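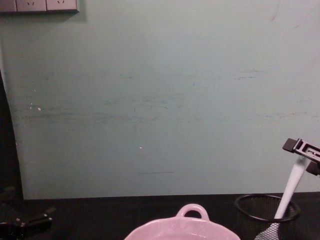
Green wall and black tabletop, Cluvville office.

Potell Restatements
Version 2
Released May 6, 2020

Potell Restatements is a table of public notices in which a food or drink company corrected figures it had already published. Each row is one notice. The table holds 997 rows covering 389 companies, with one text file per notice and a small file of company names and former names.

It was put together for people who study company accounts and want a plain list to start from. You do not need any special software to use it. The main table opens in a spreadsheet program, though see the note on dates further down before you save anything from one.

What is in the download

notices.csv: the main table, one row per notice
companies.csv: one row per company, with former names
text/: the wording of each notice, as plain text
changes.txt: what has changed between versions
licence.txt: the terms of use

Columns in notices.csv

notice_id: a short code, the same as the file name in the text folder
company_id: matches companies.csv
date_published: the date printed on the notice, year first
period_start, period_end: the accounting period being corrected
item: the line in the accounts that was changed, in our wording
direction: up, down, mixed or unclear
amount_before, amount_after: as printed, in the currency of the notice
currency: three-letter code
reason_given: the company's own reason, shortened
reason_group: our grouping of that reason
penalty: yes, no or not stated
source_type: annual report, half-year report, stand-alone notice or press statement
checked: initials removed, now only yes or no

Empty cells mean the notice did not give the information. We have not filled gaps from other sources. A zero is a real zero.

How notices were chosen

A notice is included if the company makes, packs or distributes food or drink as its main business, and if the notice says in plain terms that an earlier figure was wrong. Changes that follow from a new accounting standard are left out. So are changes in how a figure is presented where the total stays the same. Supermarkets and restaurant chains are left out too, except where they report a manufacturing arm separately.

Where one company issued several notices on the same error, each has its own row. If you want to count errors and not notices, use the error_link column in companies.csv, which lists the notice codes that belong together. This column sits in an odd place for historical reasons and will probably move.

How the table was made

Notices were collected as PDF files or web pages and turned into text with Fimon, our own script for pulling tables out of accounts. Fimon copes well with simple two-column tables and badly with tables that run over a page break. Every row was then read by a person against the original. The checked column says yes where a second person also read it and agreed with all the values.

The reason groups are: arithmetic error, supplier rebates, stock valuation, timing of sales, leases, tax, group consolidation, misconduct and other. Misconduct is used only where the notice itself uses that word or one very close to it. We do not decide whether an error was deliberate, and a row in this table should not be read as saying so.

Supplier rebates gave us the most trouble. A rebate can be booked as a cut in the cost of goods, as other income or as a saving, and companies describe the same correction in quite different ways. Of the rows in the table, 162 are in this group. In version 1 many of these were under "other".

The Brannigan rows

Brannigan changed its year end part way through the period covered and corrected the short year twice. The second notice replaces the first in full, but both are kept. The period_end in the first notice is printed as December in one place and as an earlier month in another. We have used December, which matches the balance sheet. If you are adding up amounts by company, drop the first notice or you will count the same correction twice.

Known problems

Dates. Some spreadsheet programs rewrite the date columns when the file is opened and saved. Import them as text.

Currencies. Amounts are not converted. A few notices print thousands in the heading and millions in the table below. Where we could work out which was meant, the amount was entered on that basis and the text file has a line at the top saying so.

Language. Only notices published in English are included, or with an official English version. This leaves out many smaller companies, and the table should not be used to compare one country with another.

Coverage. Listed companies are far more likely to publish a notice than private ones. A company missing from the table may have made no corrections, or it may have made them somewhere we did not look.

Accents. Company names in companies.csv keep their accents. The file names in the text folder do not.

Changes in version 2

Added the reason_group "supplier rebates".
Split the old period column into period_start and period_end.
Removed checkers' initials.
Took out duplicate rows where a press statement repeated an annual report word for word.
Fixed the sign on amounts shown in brackets, which Fimon had been reading as positive.

Notice codes from version 1 still work. Codes belonging to removed rows have not been used again.

Terms of use

The two tables may be copied, changed and shared, including for paid work, as long as you name Potell Restatements and the version number. The notices in the text folder belong to the companies that published them and are supplied for private study and research. Please do not republish that folder as a whole.

Reporting mistakes

Send the notice code, the column and the value you think is right, with the page number in the original if you have it. Corrections go into the next version and are listed in changes.txt. We do not alter a version once it has been released, so a mistake you report will stay in the current download until then.

Paper copies of the originals are held at the Cluvville office for notices that are no longer online. Scans can be sent on request, one notice at a time.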